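Two quarts of soup and a very full freezer

I have finally used up the last of the freezer soup, which means it's October and I get to start all over again. I love this part of the year! My whole Sunday-sauce, big-pot, windows-fogged-up personality comes back and my family just has to live with it.

Last winter I kept a little notebook of what we spent on takeout (don't do this, it's depressing) and the total was $1,420. For two people! Most of that was the noodle place, Saithong, and I regret none of those noodles, but still. So this year the plan is to cook double every time I cook and freeze half.

First up was the squash and white bean one. I got the squash at the Kultier farm stand, 64 cents a pound, and came home with way more than I could carry in one trip. Roast it until the edges go dark, don't skip that, then in with onion, garlic, beans and whatever broth you have. I add a spoonful of peanut butter at the end and people always ask what it is.

The trick with freezing is to go flat and shallow so it thaws before everybody gets cranky. I've gone through a lot of tubs and bags over the years and I keep coming back to plain old trays.

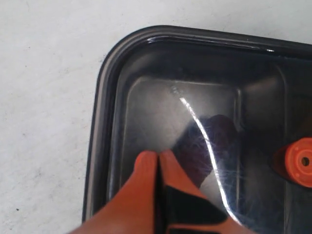 Black plastic tray, nice rounded corners.

Next I want to try the lentil one with lemon, and maybe a chowder if I can figure out how to keep the potatoes from going grainy. If you've cracked that, please leave me a comment!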